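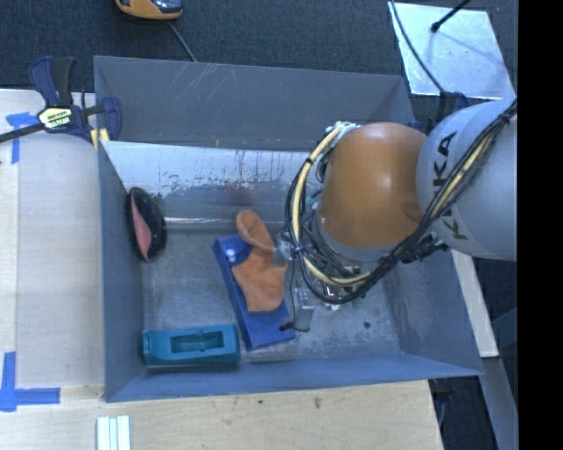

Check the hose before you blame the software, Rania Hamdy told me, and I wish I'd written it on my hand. I spent the best part of a fortnight ignoring her.

The trouble started in November, when our picking arm at Skusow began dropping things. It would go down into the metal bin, take hold of an item, lift it nicely and then, somewhere on the swing out, let go. Boxes mostly. They landed with a bang you could hear from the kettle. By the end of the first week we'd had 14 drops, and one of them had bounced over the rim and across the floor to where Reda Salem had been standing a moment earlier. He was very good about it. I wasn't, I shouted at everybody.

I'm the one who looks after the grasp planning, so of course I thought it was the grasp planning. We had just moved to a new release (we call ours Flukon, don't ask) and it had a habit of choosing odd spots on anything long. Give it a box lying on the diagonal with something floppy over the top and it would dither, then go for the floppy thing. So I changed the scoring. Then I changed it back. I ran 100 picks overnight with the old version and got seven drops, and at that point a sensible person would have gone and looked at the arm!

Duangjai Kamolrat did look at the arm. She stood there with a torch while I jogged the wrist round a few degrees at a time, and when it got to a certain angle the hose pulled tight over the cables and you could hear it hiss. There was a split in it about as long as a fingernail, on the inside of the bend, under one of the ties. With the wrist straight it sealed itself up. With the wrist turned it leaked, the vacuum sagged and down went the box.

What bothers me more is the pressure switch. It should have stopped the arm the moment the vacuum fell. It had been set so low during commissioning that it never tripped – my setting, as Wissam Sabbagh found when he went through the old change notes. I'd been sick of false alarms and meant to put it back.

We've done almost 1,000 picks on the new hose now. The loop is longer, the ties are looser, and the switch is back where it belongs. Nobody stands on the swing side while it's running, and there's tape down to say so. Rania wants the hose changed every three months whatever it looks like. I've said yes to that – I'm hardly in a position to argue.

Last updated: 09/04/2024

Filed under: Workshop floor, Robots, Near misses

Related
Nabila Benkirane on writing a near-miss report people will read
Drummond: a year with one arm and two shifts
Why Ulodia went back to picking by hand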